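Bernmont Community Kitchen Users Group
Minutes of the June general meeting

Print this page | E-mail this page
Reading time: 4 minutes

Meeting opened at 6:35 pm. Chair: Botond Kozma. Quorum was confirmed. Apologies were taken as read.

1. Previous minutes

Accepted with one correction. Under item 3, "grease trap pump-out" should read "grease trap inspection". The pump-out has not been booked. Moved, seconded, carried.

2. Hot water

The chair reported on the hot water complaints. The storage unit was checked at three draw-off points with the group's own probe. The sink nearest the unit delivered water at the set temperature within a reasonable time. The far sink did not reach it during a continuous run, and the flow dropped when both sinks were open.

Vetum Plumbing attended and attributed the loss to the uninsulated run above the store room ceiling and a partly closed isolating valve. The valve has been opened fully. Lagging the pipe was quoted at $500, labour included. A second option, a small point-of-use heater under the far sink, was not priced because the existing circuit would need to be assessed first.

Discussion: whether lagging alone would be enough for the Saturday preserving group, who fill large pots from the far sink. It was agreed to proceed with the lagging and repeat the probe test afterwards.

Motion: that the Vetum quote for lagging be accepted. Carried, one abstention.

Action: chair to sign the quote and arrange ceiling access.

3. Booking system

The shared calendar now shows the kitchen and the adjoining hall separately. Two double bookings occurred during the changeover, both in the hall. Under the current rule a booking is not confirmed until the hirer receives a reply with the door code. Several hirers have been treating the automatic receipt as confirmation. The wording of the receipt will be changed to "request received, not yet confirmed".

Set-up and pack-down time were also raised. Dağdelen Catering asked that the 30 minutes either side of a booking be shown as blocked. The objection was that this would remove the short midday slot used by the playgroup. Resolved to block set-up time for evening bookings only and review in spring.

Action: bookings officer to amend receipt wording and calendar settings.

4. Cool room

The log sheet had 98 entries for the quarter, of which 6 were above the limit. All of the high readings were taken during or shortly after deliveries. The door seal was examined and found to be sound. The closer arm is slow and will be adjusted. Hirers are to record the time of reading as well as the temperature, as the present sheet has no column for it.

It was noted that unlabelled containers are still being left on the bottom shelf. Any container without a name and date will be discarded at the end of the week. This rule is already in the conditions of hire and no motion was required.

5. Equipment register and storage

The register was last reconciled before the shelving was replaced and no longer matches the cupboards. The revised version lists 44 lines, grouped by cupboard instead of by type. Electrical items are to be listed on a separate page with their test tag dates. Items on loan to the hall remain on the kitchen register and are marked H.

Small utensils will be entered by holder or drawer, with no individual numbers. Boards will be entered individually and replaced when scoring can no longer be cleaned out. The colour code for boards was discussed at length. The existing chart by the door uses the supplier's scheme, which differs from the one taught in the food handling course. Resolved to adopt the course scheme and take down the chart.
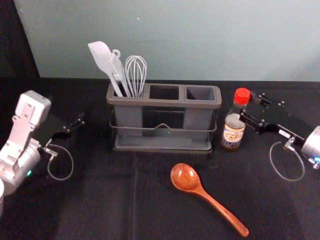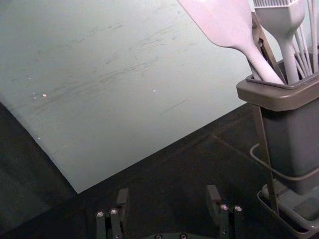

The question of locked storage for regular hirers was deferred. There is space for one more lockable cupboard beneath the servery, but the Clillum Street entrance works may require that wall to be opened. No cupboards are to be fixed there until the drawings are received.

Action: chair to request drawings. Register to be circulated with these minutes.

6. Cleaning charges

The cleaning fee has not changed in two years. It was proposed that the fee be kept and the bond increased for bookings that use the deep fryer. Members were asked to bring comments to the next meeting. No vote taken.

7. General business

(a) The rear door sticks in wet weather. To be planed.
(b) The tea towel roster has lapsed. Hirers will bring their own until further notice.
(c) A request to store a bicycle in the corridor was declined on egress grounds.

Meeting closed at 8:10 pm.

Comments (3)

preserving_pat: Does the lagging happen before the tomato weekend or after? We need both sinks for that one.

R. from playgroup: Thank you for leaving the midday slot alone.

Hall user: Item 3, can the receipt also say who to ring if the code doesn't arrive? I waited out the front for half an hour last month.

Print this page | E-mail this page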